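Fidano opens orders for Fondent desktop arm kit

Fidano has begun taking orders for the Fondent, a desktop robot arm sold as a kit and aimed at small shops, classrooms and people who want to work on automation at home. The kit costs $979 with all the plastic parts already printed. A second version, priced at $479, comes with the motors, electronics, screws and metal parts, and leaves the printing to the buyer.

The company said the first boxes will go out in August. Orders placed after the first batch is spoken for will ship later in the fall, and the order page will show the expected month before payment is taken.

Both versions use the same parts list, which runs to 291 pieces including fasteners. Fidano puts the build time at around 10 hours for a person who has used a hex key and a small screwdriver before. The printed version needs no glue and no soldering. Buyers who print their own parts will need a printer with a bed large enough for the lower arm link, the longest single piece in the set.

The Fondent is the second arm from the company. The first, the Dankwa, was sold for two years as a finished machine and could not be opened without breaking the seal on the base. Schools liked it, Fidano said, but many asked for something students could take apart. Repairs were also slow. A worn joint meant sending the whole arm back, and some customers waited more than a month.

With the Fondent, each joint can be removed on its own. A customer who strips a gear orders that gear. Spare parts are listed on the Fidano site with prices, and the files for the printed pieces can be downloaded by anyone with an order number.

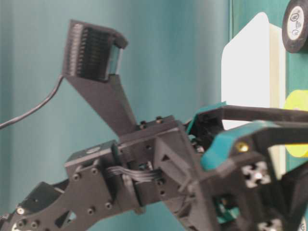

Agustina Montecinos said the change in how repairs work mattered more to her than the price. Her shop packs sample boxes for a paint supplier, and she kept two Dankwa arms running until one of them lost its elbow joint in the busiest part of the spring. She said she would have paid for a spare part that same afternoon if there had been one to buy. She has ordered one Fondent and plans to run it next to the remaining Dankwa for a few months before deciding on a second.

Her one complaint was with the manual. The draft she was sent covers the base and shoulder in detail, she said, and then moves through the wrist in two pages. Fidano said the wrist chapter is being rewritten and that printed copies will include the longer version. The online manual will be updated first.

The control software runs on Windows and Linux. There is no Mac version yet, and the company gave no month for one. A user can move the arm by hand with the motors released, save a set of positions and play them back at a chosen speed. People who write their own programs can skip the Fidano software and send commands over USB. The commands are listed in the back of the manual.

The arm is meant for light work such as sorting, placing and holding small parts. It is not sold for use with food, and the safety sheet says to keep it away from young children unless an adult is at the stop switch. The switch comes in the box with a cable long enough to reach the front of a standard workbench. The power supply is also included, but the clamp that holds the base to the table is not. Fidano sells one separately, and the manual gives the screw spacing for buyers who would like to bolt the base down.

Ernus, a parts dealer that sold the Dankwa, will carry the Fondent as well. It will stock both versions and most of the spare parts, and it plans to keep a built arm at its front counter so that customers can try the software before they order. Ernus will also build kits for customers who do not want to do it themselves. The price for that service has not been set.

Nicanor Garrido, who runs the service desk at Ernus, said most of the calls he takes about robot arms come down to loose screws and cables that were routed too tight. He went through a build of the Fondent last month and said the cable steps were clear enough, though he would tell first-time builders to move every joint through its full range by hand before turning on the power. He also suggested checking the screws again after the first week of use – the plastic settles a little, and the heads can back out.

Schools that order more than one kit can ask for a set of lesson sheets at no charge. The sheets cover the build, basic moves and a short sorting project, and were written for students in grades nine and up. A version for middle schools is planned. Fidano will also lend a built arm to a school for two weeks, with the school paying shipping one way.

Dankwa owners will not be left without help, according to the company. Repairs on the older arm will continue through the end of next year, and owners who send one in can put part of its value toward a Fondent kit. The amount depends on the condition of the motors. Positions saved in the Dankwa software cannot be moved over, as the two arms have different reach, so any saved routine will have to be taught again.

The Fondent carries a one-year warranty on motors and electronics. Printed parts supplied by Fidano are covered for six months. Parts printed by the buyer are not covered, but the company said it will replace a motor damaged by a failed print once, free of charge, if the buyer sends photos of the broken piece.

Orders can be placed on the Fidano site or at the Ernus counter. Payment is taken when the box ships.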